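Treltstead ouvre ses réserves : les fossiles de la carrière de Brodcombe enfin visibles

Communiqué de presse – janvier

J'attendais d'écrire ces lignes depuis un bon moment, alors je me lance : le muséum de Treltstead présente dès ce mois-ci les fossiles marins de la carrière de Brodcombe, et je suis ravie (le mot est faible !) de vous y inviter. Plus de 2 000 pièces sont passées entre nos mains, des ammonites surtout, quelques dents de poisson, et puis cette mâchoire d'ichtyosaure que je vais voir tous les matins avec mon café, enfin, le café reste dans le couloir.

La mâchoire est longue de 14 centimètres, ce qui paraît modeste, mais elle a gardé presque toutes ses dents. L'animal était jeune. Il nous a fallu 2 ans pour la dégager de son calcaire, à l'aiguille, avec des pauses quand les yeux n'en pouvaient plus. Le fonds Dmytriv a financé la préparation et nous l'en remercions très chaleureusement.

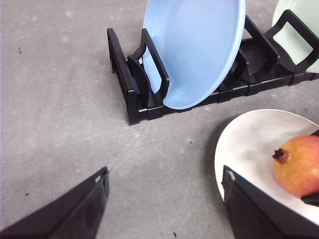 Bol bleu clair sur un égouttoir noir.

L'exposition occupe la salle basse, côté jardin. On y suit la carrière couche par couche, depuis les argiles sombres du fond jusqu'aux bancs clairs du sommet, et j'ai insisté pour que les moulages puissent être touchés – mes neveux ont testé, ça tient bon. Nos collègues de Cedthorpe nous prêtent aussi une dalle couverte de lis de mer, magnifique, que je n'avais jamais vue hors de sa caisse.

Les portes ouvrent à 10 heures. Des visites commentées sont proposées l'après-midi, inscription à l'accueil. Si vous avez chez vous un caillou qui vous intrigue, apportez-le, j'adore ça !

Les journalistes peuvent demander le dossier et les visuels au service de presse du muséum de Treltstead.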